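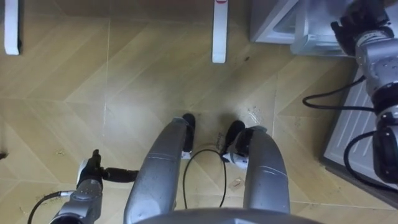 Clelus: Telling the Robot's Own Body from the Floor in a Head Camera
Final-year project report, School of Engineering, Bridcombe
Submitted 10/2/21

Summary

The project tested a way of removing a robot's own body from the pictures taken by its head camera, so that what is left can be searched for things on the floor. A mask worked out from the joint angles alone left 129 of our 2,099 test pictures with at least one false obstacle. After the mask was widened and a separate step was added for the cables, the number fell to 18. The cost was 13 pictures in which a real object near the robot was missed.

1. Background

When the head is tilted down, much of the view is taken up by the legs, the feet and both arms. The floor check we inherited from the Dutell walking code looks for anything that does not match the floor. It was written for a camera that saw very little of the robot, and with the head down it reports the feet as obstacles almost all the time. The earlier fix was to ignore the lower half of the picture. That stops the false reports but also hides the floor next to the feet, where a small object matters most.

We wanted to keep that floor and lose only the robot.

2. Method

2.1 Mask from the joint angles

Each picture was saved with the joint angles read at the same moment. The angles were used to place a simple 3D model of the robot, and the model was drawn from the position of the camera. Every pixel covered by the model was marked as body and left out of the floor check.

The model came from the design files. These have the leg shells, feet, arm links, joint housings and grippers, but no cables and none of the small white parts that sit by the feet. We measured those white parts by hand and added them as plain blocks.

2.2 Widening the mask

The drawn outline did not always sit exactly on the real one. The error was smallest on the thighs and largest at the grippers, where small errors in each joint add up. We widened the mask by a different amount for each link, with the grippers getting the most and the torso the least. The amounts were set by eye on practice pictures that were not used in the test.

2.3 Cables

Cables were the hardest part. One hangs in a loop between the legs, and others stand out from the arms in curves that change shape as the arm moves. They cannot be placed from the joint angles. Masking the whole area they might reach would have hidden nearly all of the floor between the feet.

The step we used looks for thin dark lines inside the area a cable can reach. A line is removed only if it can be followed back to the body mask. A dark line lying alone on the floor is kept and reported. Short gaps in a line, usually caused by glare, are bridged.

2.4 Test pictures

All pictures were taken in the Courtois workshop, which has a beige wood-grain tiled floor in a herringbone-like pattern. We did not clear up before recording. Dust, specks and scraps were left where they lay, and the furniture and equipment stayed in place. The arms were moved to a new pose between pictures. Each picture was then marked by hand for body, cable, floor and object.

3. Results

With no mask, nearly every picture gave a false obstacle, usually a foot. With the mask from joint angles only, 129 pictures did. Most of these came from cables, and the rest from the edges of the grippers.

Widening the mask dealt with the gripper edges but made little difference to the cables. Adding the cable step brought the total down to 18. In the pictures that still failed, the cable crossed a dark tile joint and the line finder followed the joint instead – the piece of cable past the crossing was then left behind as an obstacle.

The 13 misses were all objects close to the robot. Some were inside the widened edge of a foot. The others were small dark things touching a cable, which were taken for part of it. Pale scraps were not affected by the cable step at all.

4. Discussion

The grey metal shells and the black joint housings gave no trouble, as they are covered by the model whatever their colour. This was the main reason for choosing joint angles over a colour method. An early trial with colour in May failed on the feet, which are black like the cables and the shadows.

The test has limits. It used one floor and one robot, and the lighting hardly changed. A patterned floor with thin dark lines would probably give worse results than those above. The objects in the test were also mostly the ones that happened to be there, so we have few pictures of large items close to the feet.

Marking by hand took longer than planned. Cable edges were the slowest, and two people marking the same loop did not always agree on where it ended and its shadow began.

5. Further work

The widening amounts should be worked out from measured joint error instead of by eye. The cable step could also compare one picture with the next – a cable shifts when the arm moves and a tile joint does not. The mask code and the hand-marked pictures are stored with the Clelus project files, along with the sheet of measurements for the foot parts.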